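Friday, November 29, 2024

# Spend the time on the table

The Narcombe build at Plollside has two arms, one table, and a set of kitchen objects that anyone could find in an apartment. Most questions I get from other shared workshops concern the arms: which controller, what update rate, how the grippers are mounted. These are reasonable questions with short answers, and the answers are in the build notes. My opinion is that they are the wrong place to put a small group's hours. The table deserves at least as much design work as the arms, and in most home and workshop builds I have read about it gets almost none.

By the table I mean the surface, the objects on it, where they stand, how they get back to where they stood, and where the cameras are in relation to all of it. I would include cable routing, for reasons I will come to.

## What a sparse table hides

The usual first setup is a bench with a block on it. The arm picks up the block and puts it down somewhere else. This is a fine test of calibration and I would not skip it. The trouble starts when it becomes the standard by which later work is judged. With one block in open space, almost any approach direction is acceptable. The wrist can come in at whatever angle the solver prefers, the elbow can swing wide, and a placement error of 40 mm passes without comment.

Put a mug on a peg and most of that freedom disappears. The handle has to go over the peg from a particular side, and the mug next to it takes up the space where the second finger wanted to be. A plate in a rack is harsher still. It can be gripped at the rim, it leans, and there are other plates close behind it. We ran the block for most of February and learned less from it than from the first afternoon with the mug tree.

I do not accept the argument that clutter should be added later, once the arm is "working." Clutter changes which motions are possible, so it changes what working means. A routine tuned on a bare bench tends to be rewritten when the furniture arrives. We rewrote ours. The saving we had been promised by starting simple did not appear anywhere in the hours.
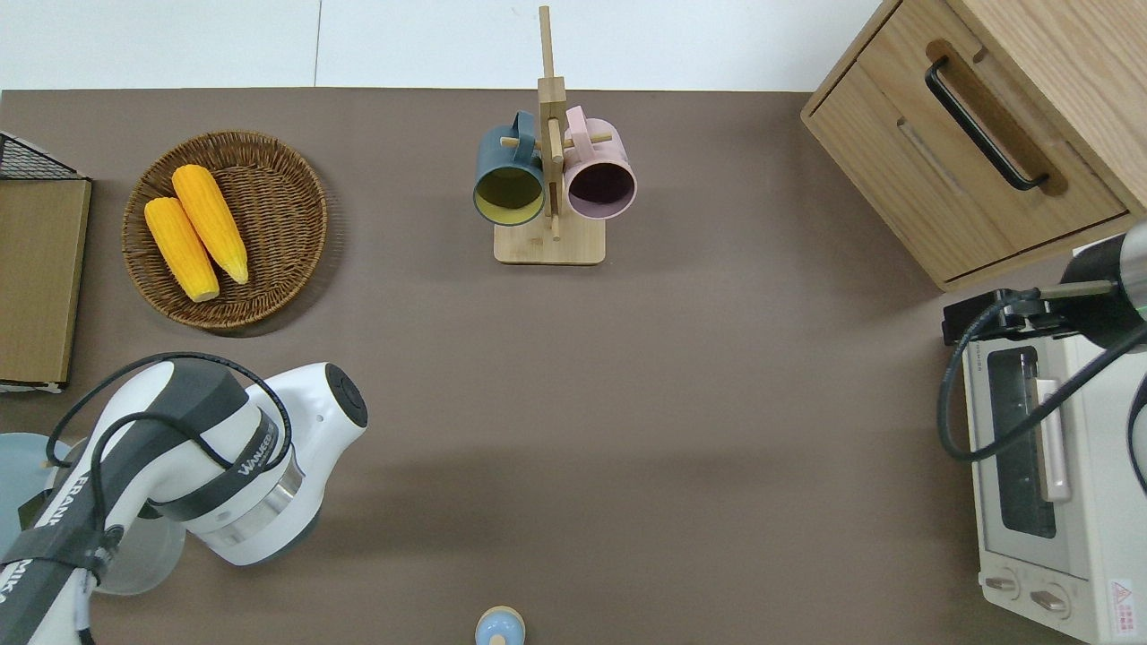
*Narcombe table seen from the arm side. Corn in the basket, mugs on the tree, drawer and toaster oven to the right.*

The large objects earn their place by being in the way. A cabinet and a toaster oven are useful targets, with handles and a door, but they also wall off part of the reach. The arm on that side has to be parked over something or folded behind something. I think this is a good constraint to have from the first week. Real counters have appliances on them, and an arm that can only operate in the middle of an open surface has been given a room that does not exist.

The opposite mistake is to fill every gap. We keep clear space in the center of the tabletop and treat it as the handover zone. Anything that passes from one arm to the other goes through it. Athanasiadis argued for a smaller zone, on the grounds that a large one gives the planner an easy way out, and there is something to that. My answer is that two arms need a place to meet where a dropped object does no harm. We have left it as it is.

## Objects should be boring and different

Every object on the table should be cheap enough to replace and distinct enough to be told apart by color alone. This sounds like a concession to weak vision software. It is mostly a concession to people. When somebody reviews a recording at the end of a session and writes "pink mug, second attempt," the note can be read a week later with no further questions. Two gray mugs would need labels, and the labels would be lost.

Shape should vary too, within reason. A basket has a rim that the fingers can catch on. Corn is bumpy and rolls if put down badly. A plate is thin and stiff. A mug is mainly a handle problem. I would take those kinds of contact over a larger collection of boxes and cans, which all reduce to the same grasp after a day or so.

I am less convinced by the call bell. It was added as an end-of-task signal that both a person and a microphone could register, and as a pressing task it is legitimate. It also sits low and small near the arm bases, where one of the links can easily pass over it. If I were laying out the table again I would move the bell toward the middle, or drop it. Others in the group disagree, and the bell is still there.

## The reset is part of the machine

A task that takes the arm a short time to do and takes a person a long time to undo is a badly designed task. This is the point I would press hardest on anyone starting a build. We have 2251 runs in the log, and each one of them ended with the table being put back. No specification sheet mentions this work. It sets the pace of the whole project.

The early resets at Plollside were slow because we were measuring. Someone would put the basket back, check it against a printed sheet, and nudge it. The sheet asked for more precision than the task did. We replaced it with a plain rule: each object returns to its own area on the mat, facing the right way, and small variation is welcome. The reset dropped to under 30 seconds. The variation was good for the data as well, as the arm could no longer rely on the mug being exactly where it was last time.

The brown mat was a cheap part of this. It gives one even background color under nearly everything, and it marks the limits of the working area so that a person can see at once whether an object is in or out. If your bench is glossy, cover it before you touch a single exposure setting.

There is a view, and the Stivstead group holds it firmly, that resets should be done by the robot too. In principle I agree. A reverse task is still a task, and it produces usable recordings. In practice the reverse of hanging a mug is harder to get right than it looks, and a failed reset needs a person anyway, now standing next to two powered arms and trying to work out what state the table is in. I would automate the resets that are dull and safe, such as moving corn out of a basket, and leave the plates to hands.

## Two views, minimum

A camera at the head end sees roughly what a seated person would see, and it is the view most people want to use for everything. It is good for planning. It is poor at judging contact, because the arms come in from the same side as the camera and cover what they are about to touch. The heavy white links are the worst offenders. The forearm crosses a large part of the view in ordinary use, and whatever is beneath it is gone for as long as it stays there.

We put up with this for too long. The fix was a fixed camera looking back toward the bases, which sees the near side of the mug tree, the rack, and the fingers as they come down.

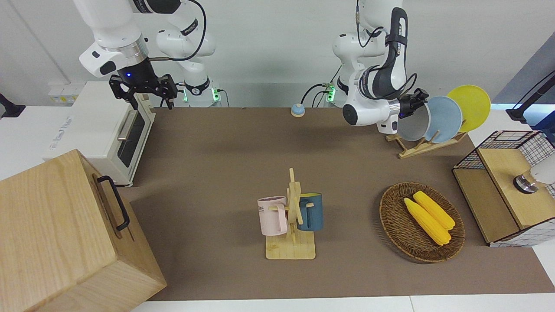
*Fixed camera, facing the bases. Left arm at the dish rack, right arm held above the table.*

Even the second view does not settle everything. With a gripper right at the front plate, a still from either camera will not reliably tell you whether the fingers have closed on the rim or are waiting just in front of it. You need the gripper width and the force reading alongside the picture. My objection is to the habit of presenting stills as if they were results. A still shows the layout. It shows that a rack, plates, and two arms were on the same table. Whether the task succeeded belongs in the log, and the log should be published next to the pictures.

The fixed camera did expose how much we had been guessing. Approaches that had looked clean from the head end turned out to be grazing the tree. We had put those failures down to grip force and had spent days changing it.

## Cables

Cable routing gets treated as tidying up, to be done before visitors come. It is a motion constraint and should be handled as one. The loops over our links are slack on purpose. A cable pulled tight at one end of the reach will tug on the wrist, and the arm will correct for a load that the software knows nothing about. Too much slack and the loop swings down across an appliance or into the camera's view. We strap the cables at the links, leave the loop where the joint needs it, and move each joint slowly through its range by hand before the first powered run. It took an evening, and I have never regretted it.

I would also write down where each strap goes. Ours move whenever someone services an end fitting, and a strap put back a little further along the link changes the loop enough to matter.

## What I would ask of others

If a home builder has 200 hours for a project like this, I would spend half of them on matters that have nothing to do with the controller. Choose the objects, and write down why each is on the table. Time the reset with a clock. Put up the second camera before you think you need it. Cover the bench. Run the arms through an ordinary cluttered layout early, while changing the mounting positions still means loosening a few bolts.

The counterargument I take most seriously is that a carefully arranged table flatters the robot. A layout designed by the people who program the arm will tend to suit the arm. I have no complete answer. We let people from other parts of the workshop set out the objects from time to time, with no instructions beyond keeping everything on the mat, and the success rate falls when they do. We report both figures. I would like to see other builds report both as well, and I would trust the lower one.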